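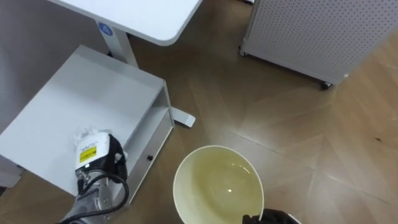

Figure 2. Side cabinet, desk and perforated cabinet on casters, with a bowl of pale yellowish liquid on the parquet.

4.2 Low storage and the floor

I'll admit I came to the small side cabinet late. When Efthymia Andreadis and I first sorted the Stadow material, I was all about desks (I had a whole chapter of desks!) and I kept skipping past the low stuff. Then she asked me where people put things down when the desk is too far away, and I had no good answer. So back we went through all 1452 entries, and 69 of them turned out to mention a cabinet that comes below desk height.

The one in Figure 2 is about as plain as they get: white, flat top, an open shelf with a drawer under it, one little round black knob. I like it a lot. An open shelf over a closed drawer gives you one spot for things you reach for all day and another for things you'd like out of sight, and people in the Wenby interviews kept coming back to that split without any prompting from us.

The floor matters too, and here I part ways a bit with Khaemba's earlier coding, which leaves it out as a surface. Look at the bowl sitting right on the herringbone! In 29 entries a bowl, tray or basin is listed at floor level, and I've coded those as "placed," the same as if they were on a shelf. Chepkoech Khaemba and I still argue over this one, and her objection is a fair one: a floor belongs to everybody's feet. I come back to it in Section 5, along with furniture on casters.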